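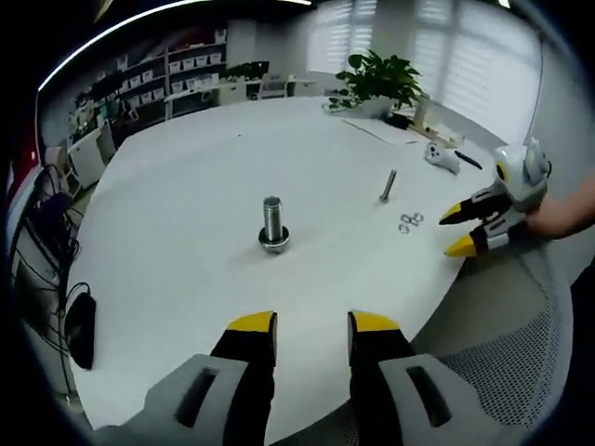

Murden Fixings Tin

I've been selling this tin for longer than anything else in the shop, and it's still the thing I reach for myself when I'm putting up a shelf or sorting out a gate that's dropped on its hinges. It's a flat steel box with a proper clasp (the old plastic one kept popping open in the van, so I changed it) and 13 compartments inside, sized so you can get your fingers in. I've got big hands and I can manage it!

You get bolts, nuts, washers and wood screws, all zinc plated, in the sizes I get asked for over the counter week in, week out. No picture hooks, no tiny brass things for dolls' houses. If you want stainless for outdoors by the sea, have a look at the Lozano tin instead. It costs more, but I'd spend the money if you're anywhere near salt air.

In the tin

Hex bolts with nuts and plain washers, M6, M8 and M10
Wood screws, countersunk, 30 mm up to 75 mm
Penny washers, M6 and M8
A small card gauge for checking sizes

The gauge is my favourite bit. Lay a bolt against it, read off the size, done. I drew it up one wet afternoon and I've now had more than 1,840 printed, so somebody must like them.

Refills

Every compartment can be refilled from our bags. Order by the letter inside the lid and you'll get the right thing. Tins bought before last September have the older lid card, so go by the size for those and ignore the letter, or ring me and I'll look it up.

Good to know

The tin is heavy when full, so please don't hang it off a pegboard. It sits nicely on a Volodeck shelf, two side by side with a bit of room left over. The dividers lift out if you need a longer space.

Delivery and returns

Posted from the shop the next working day. You've got 15 days to send it back if you don't get on with it, opened is fine, just put the bits back in the right holes for me.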